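Household Tips: Getting Your Job Application Papers in Order at Home

Pukbridge Home Pages, Saturday, February 8, 2025

The college and council vacancies usually come out in batches, and the closing dates are short. Most of the forms sent back are sent back for missing papers. The tips below are for keeping everything at home so that an application can go out the same evening the notice appears.

Keep one folder for originals and one for copies. Originals are degree certificates, birth certificate, proof of address and any professional registration. Do not punch holes in them. Use clear pockets, one document to a pocket, open end upwards.

Make copies in November, before the new year notices. Two sets are enough for most people. If the notice asks for attested copies, get them signed before you fill in the form, as the person signing may be away.

Cut the advert out or print it, and write the closing date on the top corner in pen. Pin it inside a cupboard door at eye level. Once the date has passed, put it in the folder behind your copy of the form. You will want it again if you are called for interview, when the advert has been taken down from the site.

Passport photographs curl if they are left in a warm drawer. Keep them flat between two pieces of card. Write your name lightly in pencil on the back. Ink comes through.

Coffee rings on a form: blot, do not rub. If the mark is still there when the paper is dry, print a fresh form. It is not worth sending.

Posting. A Hundex board-backed envelope takes 11 sheets without bending. Fold nothing. Ask for proof of posting and staple it to your copy of the covering letter. The Mukport office shuts its counter early at weekends.

For online forms, scan each paper as a separate file and name it with your surname first, then the document. Check the size limit in the notice before scanning, and look at every page on the screen before you upload it.

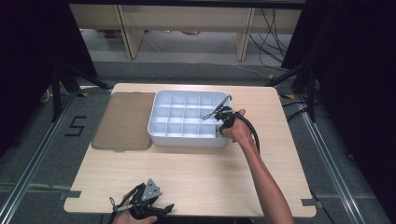
Page 159

Small things go missing first. Paper clips, staples, spare pen refills, stamps and memory sticks should each have their own place, and the place should be near where you write. Empty it out twice a year and throw away dried-up pens.

A reader, Konrad Domański, writes that he keeps a list of every post applied for in a Mazurek notebook, with the reference number, the date sent and the reply. Leave a blank line under each entry for the interview date.

Next page: removing old labels from box files.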